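Teaching the Arm to Clear a Table, Part Three
Posted 10/26/23 by Gadisa Tsegaye
7 min read

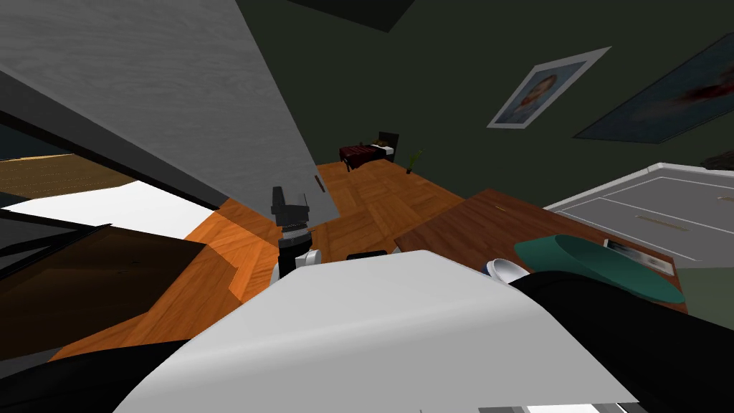 The simulated bedroom, with both arms and the table I am trying to clear.

In September I wrote that I would have fifty good demonstrations before the end of the month. I did not have them. I want to write down what happened instead, partly for the two people who asked me by email, and partly because I will forget it myself.

For readers who did not see the first two parts: I work during the day at Proromano, where I test software for warehouse scanners. In the evenings I try to show a robot how to do small house tasks. I do not own a robot. I use a simulator called Priltik, and I move the arms in it by remote control, with a pair of hand controllers which I bought second hand from a man in Trammont. Every time I do the task from start to finish, the program saves the whole movement. Later I give the saved movements to a learning program and hope that it will copy me.

The task I chose is to clear a table. There is a bowl and there is a cup. The cup must go into the bowl, and then the bowl must go onto the dresser. My daughter can do this in the time I need to say her name. With the controllers, my first successful try took 485 seconds.

The cup gives me the most trouble. When it stands up, it is easy: I close the gripper on the rim and lift. When it lies on its side I have to come from above with the fingers open in the right direction, and if I am a little wrong the cup rolls. I lost it on the floor many times. In the beginning I deleted all such tries. I thought that a teacher should show only the correct way.

This was my first mistake, and I made it for almost three weeks. The learning program saw only clean movements, so when its own hand came down a little bit to the left, it had no idea what to do next. It stayed there and trembled above the table. A friend at work told me to keep the tries in which I miss the cup, go back, and take it again. I was not happy with this advice because those recordings look ugly. But I tried it. After I added 15 of them, the arm began to move back up and come down again when it missed. It still does not always catch the cup, but it does not give up so quickly.

My second mistake was about where I look. In the simulator I can turn the view to any place I want, and I used this freedom too much. I would move my view low beside the table, so that I could see exactly the space between the fingers and the cup. The learning program does not have this low view. It has only the cameras which I gave to it. So I was using information it could not see, and the movement I recorded made sense only to me. Now I force myself to record with the same views the program will get. It is much harder. Often one part of an arm passes in front of the bowl exactly when I need to see the bowl, and I must wait, or lift the elbow, or guess.

I became slower after this change, and for some days I was quite discouraged. My wife said that I was making the same face as when I learned to drive. Then it became better. I found that if I bring the elbow out to the side before I reach, I keep the table in sight for most of the movement. I do it every time now, and the program has learned this habit from me also. It was strange to see it the first time. It moved its elbow out just like I do, with the same little stop in the middle where I always check my grip. I did not want to teach the little stop! But it is in all my recordings, so of course it is there.

I have thought a lot about this. When I explain something to a person, I can say "do this, but ignore how I scratch my nose." With recordings I cannot say it. Everything I do goes in.

Some practical notes, for those who want to try the same thing:

I rest after every ten tries. When I am tired my wrist turns inward, and I do not notice it until I watch the recordings the next day.

I change the position of the cup before each try, even if it is only by a few centimeters. In my first set the cup was nearly always in the same place, and the program learned the place and not the cup.

I keep a paper notebook beside the keyboard. For each try I write one word: clean, missed, dropped, bad. Later it saves me a lot of time, as I do not have to watch everything again.

Two arms are not twice as good as one. I began with both, because it felt natural to me to hold the bowl with the left and put the cup with the right. But the two arms got in the way of each other, and I had to think about both of my hands at the same time. For now I use one arm for the cup and let the other wait. When this works well I will bring the second one back for carrying the bowl.

The disk is also a subject. Each try makes a bigger file than I expected. I had to buy a new drive, and I lost one evening because the old one was full and the program did not tell me. It was the best evening I had, naturally.

So where am I now? I have 38 demonstrations I am satisfied with, and the learning program puts the cup in the bowl in a bit more than half of its tries. The bowl has not reached the dresser even once. Last night it came close, but the gripper held the bowl too near to the edge and it tipped, and the cup fell out and went somewhere under the table. I watched it three times and then I went to sleep.

Next I want to try a thing which I read in the notes of the Tkachenko group on the Priltik forum. They let the program do the task alone, and the person takes the controllers only in the moment when it starts to go wrong. Then they save only this part. It seems to me a much better use of an evening than doing the full task again and again from the beginning. I have to change my recording script for this, and I am not a fast programmer, so please be patient.

If somebody has experience with gripping thin rims, please write to me. I try to answer everyone, although sometimes on the weekend only.

3086 views | 15 comments | 4 shares

Recent posts
Teaching the Arm to Clear a Table, Part Two: The Controllers Arrive
Teaching the Arm to Clear a Table, Part One
How I Set Up Priltik on an Old Computer
What I Learned From Testing 2000 Barcodes
A Short Trip to Trammont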